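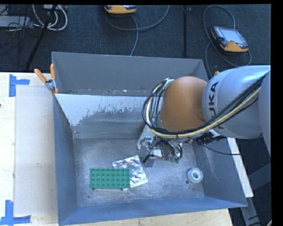

One reader in Vadthorpe wrote to us that a big metal bin is the worst place to keep small things, because everything slides to the corners and you must bend over it like over a well. She has had one in her hobby room for two years, and she says she would rather keep her bricks and her tape in shoe boxes.

I understand her, but I would like to defend the metal bin a little. I have used one since January, on the table and not on the floor, and this changed a lot for me. When the bin stands on a table, I can look straight down into it and see what I have. On the floor I only saw the top layer, and I forgot the rest.

My other rule is to keep few things in it at the same time. A green toy brick, a piece of foil, a roll of tape: these I can find at once. In our building on Ji Street we had a shared craft bin which was full to the top, and we bought new tape again and again while the old tape was lying on the bottom.

Some small advice about the things themselves. Tape I put down flat, so it does not roll away when I move the bin. Foil which is already crinkled can still be used under a glue pot or for wrapping small parts, so please do not throw it away too quickly. Bricks can go in without any box, but the long ones with many studs collect dust, and I wash them in warm water with an old toothbrush.

About scratches: a metal bin will get them, and the paint will go away in the places where you touch it most. I tried to polish mine with a cream from Rilent and it became shiny for one evening. Now I only wipe it with a damp cloth and dry it well after.

The reader also asked if the noise does not disturb me. It does, a little. A brick which falls on metal is loud, especially after 9 p.m. I tried a thin towel on the bottom, but then the small pieces were hiding in the folds, so I took it out again.

If you keep your small things in another way, please write to us before the next issue. Letters about shoe boxes are also welcome.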